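Teaching two arms to handle cans

I have spent most of March learning to drive robot arms by hand. The job came to me from Begoña Montoya, who set up the station and wrote the task list. Mine is called "cans and box" on that list, and the target is 300 good demonstrations.

You stand at a pair of leader arms, small copies of the real ones without motors doing any of the work, and whatever you do with your hands the two follower arms do on the table. The software, Sisodum, records the joint angles and the camera views together. You press a pedal to start, do the task, and press it again to stop. If you fumble, you mark the episode as bad and reset the table yourself.

The first few sessions were slow. I kept looking at my own hands when I should have been looking at the grippers. Driving two arms is also harder than driving one, and with a box this small they are always close to getting in each other's way. I bumped them together a lot – never hard, but enough to spoil the recording. 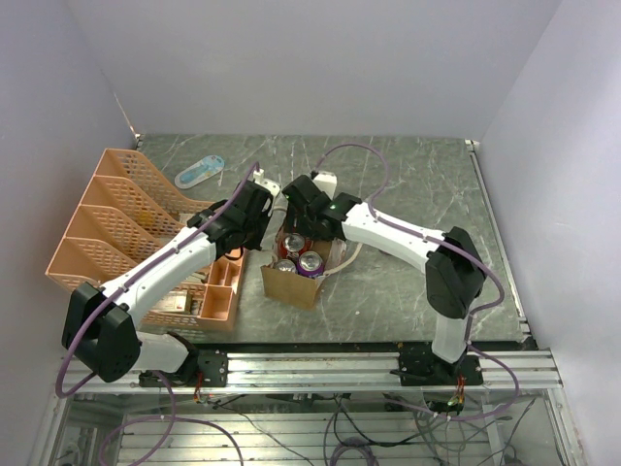
What I changed after the first 49

Begoña went through my first 49 episodes and threw out more than half. The cans ended up in the right places, but I had been stopping in midair while I made up my mind. A policy trained on that learns to stop in midair too. So now I decide everything before I press the pedal: which can, which arm, where it goes.

I also slowed down the last inch of the approach and sped up everything else. Coming straight down over the lid works best for me. If I come in at an angle, one finger touches before the other and the can leans, and then I spend several seconds fixing it. The leader arms give no force feedback, so you can't feel the grip. You have to judge it from the wrist view, and I keep that window as large as the monitor allows. I close until both fingers are against the sides of the can, then a touch more, and lift.

Full cans are better to practice on than empty ones. They don't skid when you brush them, and you can't crush them by accident. I wish I had known that at the start, when I was using empties from the recycling bin. 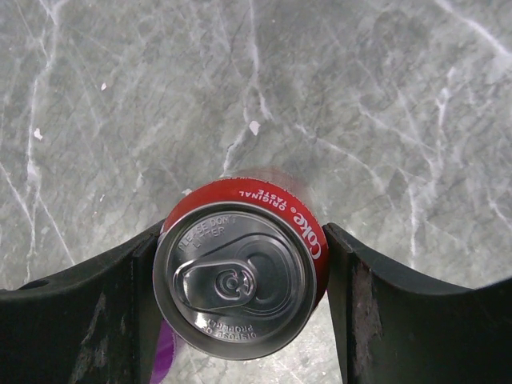 Gonzalo Garrido thinks I should leave some of the bad grasps in, as long as I recover from them in the same episode. His argument is that the policy will tip cans too, and if it has only ever seen clean pickups it won't know what to do next. I tried it for a morning. Recovering on purpose feels fake, so I now keep the ones that happen naturally and tag them.

I'm at roughly 200 usable episodes. The next thing on the list is passing a can from one gripper to the other, and I haven't managed that twice in a row yet.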